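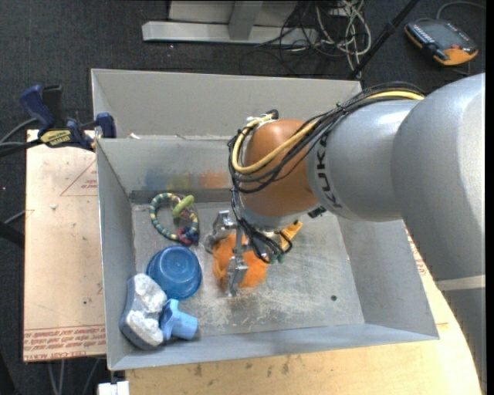
Kurnix LT is a printed sleeve marker for cables of 2 to 5 mm outside diameter. It is supplied flat on a ladder carrier, printed on one or both faces, and slid over the conductor before termination. Colour alone is a weak means of identification once several cables share a route. A yellow cable is easy to follow where it travels with a thick black bundle, but the black ones beside it all look alike, and each needs a legible mark at both ends. The sleeve carries up to 14 characters per line at the standard text height.

Material and finish
The sleeve is halogen-free polyolefin, matt, in white or yellow. It shrinks at a ratio of 2:1. Unshrunk sleeves may be left loose on the cable where the marker has to be turned for reading. Print is by thermal transfer with the Niletti black ribbon. Other ribbons will mark the surface but have not been tested for rub resistance and are not covered by the data sheet.

Choosing a size
Measure the cable over its jacket, not over the conductor. The sleeve should pass over the ferrule or connector without force. If the connector is wider than the expanded bore, use the Kurnix WR wrap-round label instead, which can be fitted after termination. Do not slit a sleeve to get it on.

Fitting
Print and leave on the carrier for a minute before handling. Slide on with the text reading away from the termination. Keep the marker clear of cable ties and of any point where the cable bends in use. Apply heat evenly from the middle outwards.

Supply
Reels of 2,000, one size and colour per reel. Part reels are not sold. Reels should be kept in the closed bag, out of sunlight. Yellow in the smallest size is made to order and is next due in February.

Printing service
Lists can be sent as a spreadsheet, one marker per row, with the quantity in the last column. Leading zeros are often lost on export, so format the text column as text. Proofs are sent by Halina Pietrzak at the Nemevska print desk. Orders approved before 11 am go to print the same day.

Related items
Kurnix WR wrap-round label
Kurnix tie-on plate, blank
Niletti ribbon, black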